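Curngate Open Day Recordings: read me first
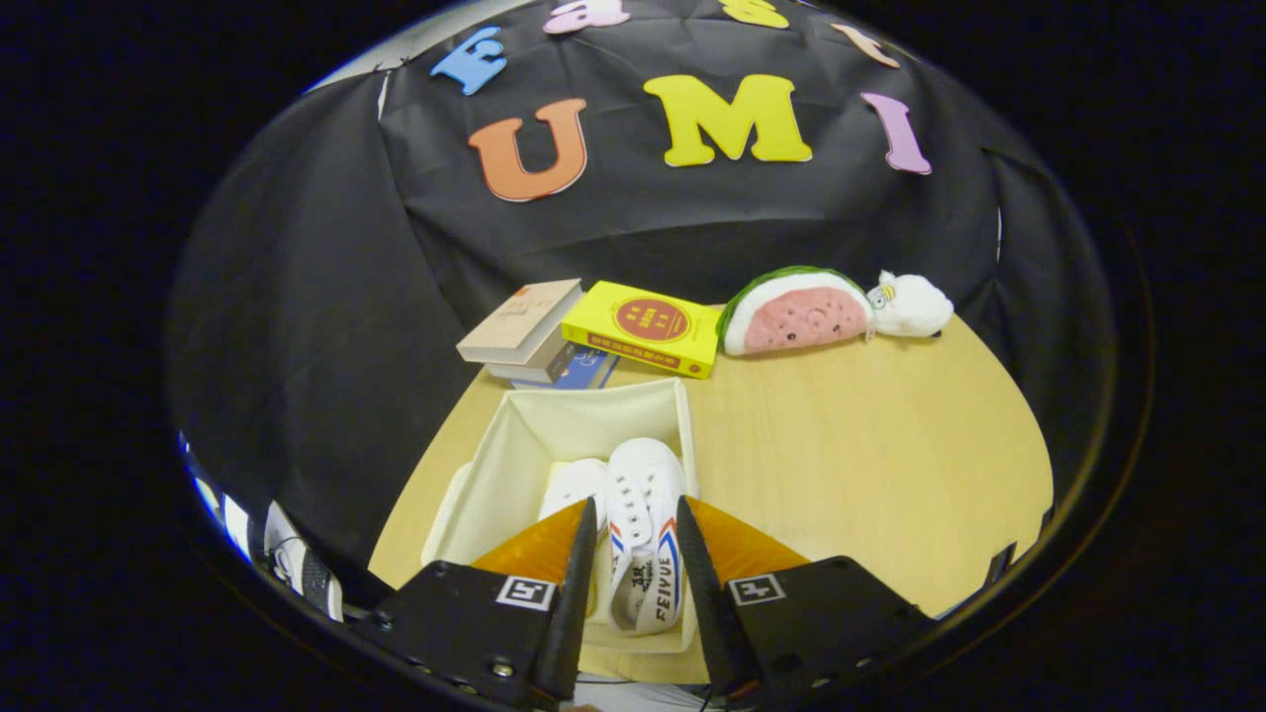
Shoe bin station: two canvas sneakers in the cream fabric bin, gripper at the right-hand shoe.

Thank you for downloading this little collection. It holds the recordings made at the Curngate open day in December, when the doors of the Filtdale workshop were open from ten in the morning until late afternoon and anyone who came in could pick up a hand-held gripper and try a tidying job for themselves. If you were one of those visitors, welcome back! If you weren't, the notes that follow should tell you enough to find your way through the folders and to decide whether any of this is useful to you.

Please read the section on known problems before you train anything. It is longer than we would like.

What the day was about

We have been asked to show our work to the neighborhood for quite a while, and we kept putting it off, mostly out of worry that people would find it dull to watch a grown adult lift a shoe out of a box forty times in a row. They didn't find it dull at all. Children especially wanted to know why the orange pads bend, and whether the fingers could pick up a grape (they can, though not every time, and we stopped bringing grapes to the tables after lunch).

So the plan was simple. Each visitor got a short demonstration from one of us, a minute or two of free play, and then a turn at one of the stations. The tool is the same one we use the rest of the year, with a wide-view camera on it and a small square marker on each finger, so what visitors recorded is in the same form as our everyday data. It was lovely to see how quickly people got the hang of it. The first grasp is nearly always too timid, the second one too hard, and by the third most people have stopped looking at their own hand and are looking at the shoe.

What is in the collection

There are 43 sessions, spread over 6 stations. A session is one visitor at one station, start to finish, including the fumbles. We did not trim anything except the seconds before the tool was picked up and after it was set down.

The folders are named by station:

shoe_bin: lift a shoe from an open fabric bin and set it down on the tabletop, then put it back
book_stack: slide the top book off a stack and lay it beside the others
plush_sort: move soft toys from one side of the table to the other
cup_tray: set cups upright on a tray
cloth_fold: fold a small towel in half, then in half again
lid_jar: take the lid off a jar and put it back on

Inside each station folder you will find one subfolder per session, and inside that the video, the finger opening over time, the tool's path and a short notes file in plain text. The notes files were typed up during the day by whoever was running the station, so the spelling wanders and the amount of detail depends a good deal on how long the line was.

About the tables

The shoe station had a pale wooden tabletop against a backdrop of black cloth, with colorful foam letters on the cloth and a row of books and soft toys along the far side. We like a table to have some ordinary clutter on it, and the watermelon slice with the face got more attention than most of the equipment did. Objects at the back of the table are not part of the shoe task. In a few sessions a visitor reached past the bin and picked up something from the back row anyway, and those are marked "off task" in the notes. We kept them, as they are perfectly good grasps and rather fun to watch.

The sneakers are white canvas with the name FEIYUE by the heel, in case you want to match them. Anyone using the video for object recognition should know that white shoes in a cream bin are harder than they sound, particularly when a finger covers half of one of them.

The cloth_fold and lid_jar tables were set up separately and had a plain gray surface with nothing on it but the task objects.

Tools and software

The recordings were made with our own capture program and then converted with Skostix, version 3, which writes the path and the finger opening into a single table for each session. You don't need Skostix to read the files. Any spreadsheet program will open them, though the larger ones may take a moment.

The path is worked out from the video and the motion sensor together. The finger opening comes from the markers on the fingers, so where a marker is covered there is a gap in the column. We left the gaps empty on purpose. Please fill them in whatever way suits your work and say so if you publish.

Known problems

The clock on the lid_jar tool ran slow all day. The path and the video agree with each other, but don't try to line them up with any other station.

Almost 8 minutes of shoe_bin video have very strong light coming in at one side. The picture is usable, but the path drifts. The sessions affected have the word "light" in their notes.

In cup_tray, two visitors shared the tool partway through a session and we wrote it down as one. We only noticed when we played it back.

Left-handed visitors are not marked in any consistent way. We meant to do it and forgot until after lunch.

Consent and privacy

Every visitor who recorded a session signed a form at the door, and for children a parent or guardian signed. The sound was removed from all of the videos. Where a face came into view we blurred it, and we went through everything a second time to check. If you were there and you'd like your session taken out, write to the open day address on your copy of the form and give the station and the time of day as best you remember it. We will remove it from the next version.

Using the data

You are free to use the collection for research and teaching. We ask that you do not sell it or try to work out who the visitors were. A mention of the Curngate open day recordings is appreciated, and so is a note telling us what you did with them.

Thanks

Our thanks go to Aydoğan, the bakery across the yard, for the trays of warm pastries and for the loan of the folding chairs, and to everyone in Filtdale who stood in line in the cold for a turn. The next open day will have a second shoe station, and hot drinks nearer the door.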